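Prendergast House, Ground Floor
Fire and General Safety Walk-Through
Inspected 13th August by Marianna Kwiatkowski
Copy to Lorraine Lockyer, building office

Marks: OK / Fix / Watch

1. Exit routes
Front hall clear: OK
Rear passage clear: Fix
Comment: Folding chairs stacked on the left side again. They need to go back to the storeroom after each event. Width left to walk through was less than the building plan calls for.

2. Exit signs and emergency lights
Signs lit: OK
Battery test, front hall: OK
Battery test, kitchen passage: Fix
Comment: Unit 2 went dark early in the test. Flynn Halliday has the part number and will order from Vasham. Retest when fitted.

3. Extinguishers
Pins and seals: OK
Tags current: Watch
Comment: All tags were signed in March. The one by the boiler room is hard to read and should be rewritten.

4. Smoke alarms
Sounded on test: OK
Comment: Panel log shows one fault, cleared the same day. Takeshi Honda reset it. No cause written down. Please write one down next time, even if it is only "unknown."

5. Electrical
Cords and outlets: Fix
Comment: Space heater in the office was plugged into a power strip. Unplugged it and left a note. Cover plate missing behind the copier.

6. Stairs and floors
Handrails firm: OK
Treads: Watch
Comment: The rubber edge on the third step is lifting at one corner. Glue will hold it for now.

7. Doors and glazing
Hinges and latches: OK
Glass: Watch
Comment: Glazed doors get more knocks than anything else on this floor. Check the putty along the lowest panes first, then the wide rail, then the top. 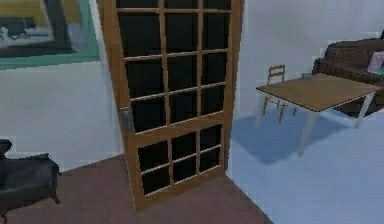
Do not wedge any door on the fire plan. If a closer is too stiff, report it and Clem Tuhiwai will adjust it.

8. Kitchen
Gas shutoff labeled: OK
Hood filter: Fix
Comment: Greasy. Soak and refit before the next supper.

9. First aid
Kit stocked: Fix
Comment: Out of large bandages and burn gel. Eyewash is in date.

All items marked Fix go to Lorraine. Initial and date each one when done and return the sheet to the office tray.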